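Section 4 – Shoe rack, two shelf (entry)

Read 4.1 before you open the hardware bag. Most returned racks come back over the backboard, put on upside down and then forced.

4.1 Before you start

Parts: two shelf boards, one backboard, metal frame pieces, screw bag, hex key. Spare screws are in the small bag taped inside the carton lid. Don't throw the carton out until you've checked.
You need a Phillips screwdriver. No power driver – it strips the small screws.
Put down a blanket or work on carpet. Frame ends will mark a hard floor.
Allow 20 minutes, longer by yourself.

4.2 Frame

1. Lay both side frames flat, feet pointing the same way.
2. Fit the cross bars. Finger tight only.
3. Stand it up. Press down on all the corners.
4. If it rocks, loosen everything, press down again, retighten. Don't fold cardboard under a foot.
5. Tighten with the hex key. Stop when the key stops turning easily.

NOTE: Carpet tiles hide a rock pretty well. Check on a hard floor if you have one, then carry it back.

4.3 Shelves

1. Lower shelf first. Once the top one is on you won't get your hand in.
2. Good side up. The pencil mark goes underneath.
3. Slide it in from the front, line up the holes, start all the screws before tightening any of them.
4. Same again for the top shelf.

4.4 Backboard

1. Goes along the back edge of the top shelf, standing up above it. It keeps shoes from going down behind the rack.
2. Small silver screws, two at each end. They go in straight. If one goes in at a slant back it out and start over.
3. Run your thumb along the seam between board and shelf. Should be no gap. A hair at one end is OK.

CAUTION: The backboard is not a handle. Lift by the frame, one person per side.

4.5 Where to put it

Flat wall, clear of the door swing. Leave enough space in front to stand and step out of your shoes. Before pushing it back look for cords and plugs on the floor – move them out first, not after. A foot sitting on a cord will wear through it, and the rack will never sit level.

If a baseboard heater runs along that wall, pick a different wall. Foam soles curl.

4.6 Loading

1. Top shelf: what you wear out the door most days. Slides, sandals, anything you step into.
2. Lower shelf: house slippers. Toes out, pairs side by side, so guests can see which are which and pull them without bending right down.
3. Keep a pair together. Lefts and rights drift apart on the top shelf in a busy house, usually by Wednesday, and then somebody is leaving with one shoe in hand.
4. Nothing hanging off the ends. If a shoe is past the edge of the board, push it in, it will get knocked down by the next coat or bag going by.
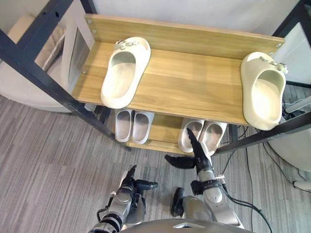 5. Thick molded soles take up more width than you'd think. Set them heel to the backboard, touching. If the strap has charms on it lift the shoe by the sole, charms catch on the next pair and pop out.
6. Light colored slippers go back on the lower shelf clean. Brush the soles first, grit scratches the board finish and there's no fixing that with a cloth.
7. Wet shoes don't go on the rack at all. Tray or mat by the door, overnight, then shelf.

NOTE: Tall boots won't fit under the top shelf. Don't lay them on their side across two pairs of slippers, the shafts crease. Floor next to the rack is fine.

4.7 Weekly tidy

Takes 2 minutes.

1. Everything off the top shelf. Wipe along the backboard, thats where the dust sits.
2. Match the pairs and put them back. Any single with no partner – check behind the rack first, then under the nearest chair.
3. Slide the lower pairs out, wipe, slide them back toes out.
4. Push down on the top shelf at both ends. If it moves, go to 4.8.

Damp cloth only. No polish, it makes the board slick and shoes slide forward.

4.8 If something is off

Rack leans: redo 4.2 step 4 with the shelves empty.
Shelf board rattles: one screw not started properly. Usually rear left.
Backboard loose at one end: tighten the small screws by hand. If they spin, swap in the spares.
Frame scratched: black touch-up pen, let dry, second coat.
Missing parts: Raltora parts desk, Bendville, ask for Talha Bajwa. Have teh carton label handy. Orders placed in September run slow.

Section 5 – Coat rail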